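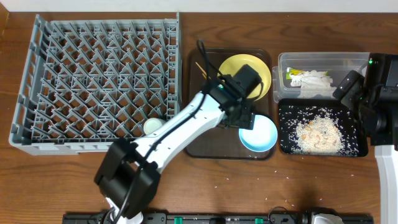
1/ The town page for Prolley says it has a population of 3000. I've lived next to Prolley for most of my adult life and I'd like to know who they counted. The page also says the streets are "laid out on a simple grid." Look at the gray dish rack with all those diamond-shaped slots. Now put the train station in one corner, where the small white cup is sitting. That's your simple grid. Every block is on a slant and you come out one street over from where you meant to be.

2/ I went looking for where the 3000 comes from. The page cites a county booklet. The county booklet cites "town records." I called the town office on a Friday morning and was told to check the page. So that's a circle.

3/ A round number like that makes me suspicious anyway. Huet, the next town east, is listed at 351, and I believe 351. Somebody knocked on doors to get 351.

4/ Next claim: Prolley is "a short train ride from the city." The posted time is 89 minutes. I'm not arguing with the 89, I've sat through it. I'm arguing with short. And it's 89 only if you catch the one direct train, which leaves before most people have had breakfast. Otherwise you change at Clustalier and wait on a platform with one bench.

5/ Speaking of Clustalier. The page says Prolley is "bounded on the north by Clustalier." Get out a map. There's a strip of land between them, mostly swamp and one farm road, and as far as I can tell it belongs to Huet. You cross it driving up and there's a Huet sign, then a few fence posts, then a Clustalier sign. Either the signs are wrong or the page is. I know which one I'd bet on.

6/ A few people have replied that the swamp strip was handed over to Prolley years back. Could be! Then show me the vote, or the deed, or a plow. In winter the Huet truck clears that road. I have never once seen a Prolley truck up there.

7/ "Considered part of the Lake Country." Considered by who? There's one lake and it's in Clustalier. Prolley has a mill pond with a chain across the boat ramp. The phrase shows up on the page with no source at all, and then it shows up in every real estate listing for the whole valley, and then I guess the listings count as the source.

8/ The name. The page says Prolley comes from an old word for "meadow," and doesn't say a word in what language. My library has a local history pamphlet that says it was a surveyor's last name, spelled wrong on the first map. The pamphlet doesn't give a source either, to be fair. I like the pamphlet's story better, which should make me trust it less.
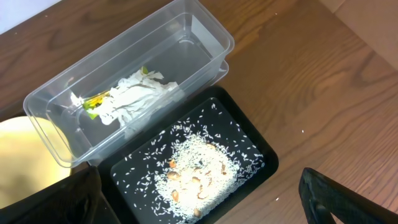 9/ Skaltora. This is the one that got me started. Under "neighborhoods" the page lists 8, and the last one is Skaltora. I asked at the diner, the hardware store and the post office. The post office said they've delivered there but couldn't tell me where it began. The other two had never heard of it.

10/ Best I can work out, Skaltora was the name of a rail siding. It's on an old freight map in the Clustalier library, south of the mill pond, one short line off the main track. No houses marked. So at some point a siding turned into a neighborhood, at least on paper - and now a condo builder has the name on a banner by the road.

11/ Someone asked why I don't just fix the page myself. I tried, in August. I took out Skaltora and put a "needs a source" note on the population. Both edits were undone by dinner, and the reason given was "matches official town website." The town website, as far as I can see, is copied from the page. Same commas and everything.

12/ I don't think anyone's lying. I think one person wrote a nice paragraph a long time ago and everyone since has been too polite to check it. It's still the first thing you get when you search for the town, and people are picking houses off it.

13/ If you have an old Prolley annual report in a closet, from any year, please send me the page with the head count. I'd take a blurry copy. I'm also still after anything that shows who owns that swamp road. Going back up there this weekend to read the fence posts.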